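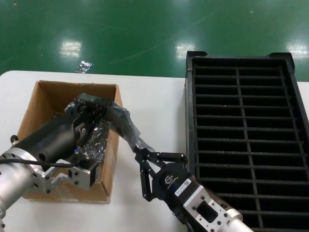
White table beside the green floor.

Home Products Manuals Spare Parts Contact

Reading time: 3 minutes

4. Setting up the Stusel label printer

Please put the printer on a flat table before you start. Keep 18 cm of free space behind it – the cover opens to the back.

1. Lift the cover and take out the paper lock.
2. Put in the label roll with the printed side up. The roll must not be wider than 94 mm.
3. Pull the first label over the black roller and close the cover.
4. Connect the power cable and hold the feed button until the light is green.

Caution: the print head becomes hot during long work. Do not touch it with your fingers.
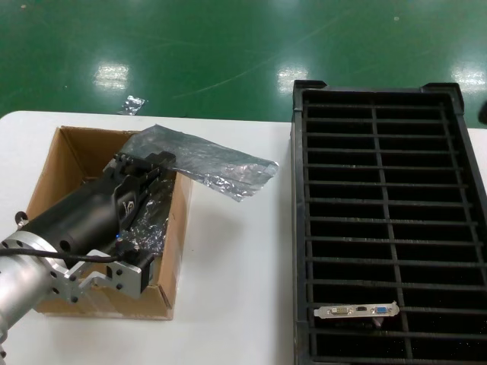 Can I use rolls from another maker?
Rolls of other makers are suitable if the core is 26 mm wide inside. Stekeck rolls have this size already.

5. Setting the darkness

The darkness is set to 80 when the printer leaves our works. For thin paper choose a lower value. Print one test label after every change and check that the bar code has clean edges.

Note: labels which were stored in a cold room should rest until the next morning – otherwise the glue holds badly.
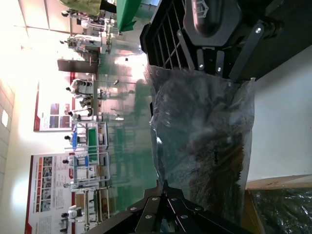

Clear bag with dark, shredded-looking contents.

6. Keep the test label with this manual.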